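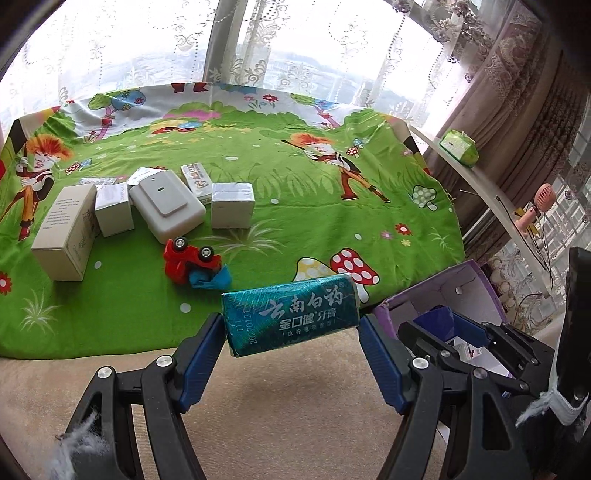 A teal box of Yunnan Baiyao (云南白药) toothpaste held between two blue pads.

Surkance, the trading and town building game from the small studio Plorex, will get its biggest update in August. The update is called Bidescombe, after the new harbor map which comes with it, and it is free for everybody who already has the game.

The new map is larger than the three old ones together and it has a river that floods in spring. Players must decide early if they build the market on the low side, where the ships can stop, or on the hill, where the ground is safe but every cart needs more time. There are also 30 new buildings, a night mode for the town view, and a second save slot for the campaign, which many people on the forum asked for.

The part that took the longest is the economy. Until now, all shops in Surkance had the same price for the same product. After the update each shop sets its own price, depending on the stock and on how far the goods have traveled.

"We had to write the trade system two times," says Brândușa Nistor, lead designer at Plorex. "In the first version the bakers were always bankrupt after ten minutes. It was funny for us, but I think it was not funny for the testers."

The test version was open for 90 days and 3000 players took part in it. They sent 118 bug reports that the team has marked as serious, and according to the studio all of them are now closed except four. These four are connected with very old save files. Plorex recommends that you make a copy of your saves before you install the update, and that you finish any open trade contract first.

Mods are a different question. Programmer Cosmin Dumitrescu wrote on the studio blog that mods which change prices will stop working, while mods which change only graphics or sound should be fine. The popular Quiambao mod, which adds a fishing fleet and two islands, is already being adapted by its authors, but they did not give a date yet.

The system requirements stay the same, with one exception. Bidescombe needs 8 GB of memory, and on weaker computers the game will offer a smaller version of the map without the flood. The old maps will run as before.

A console version is still planned, but the studio does not want to speak about it before the update is out. The price of the base game will not change. Patch notes in English and Romanian will be published on the same day as the update, and the test branch stays open until then for players who want to try the harbor earlier.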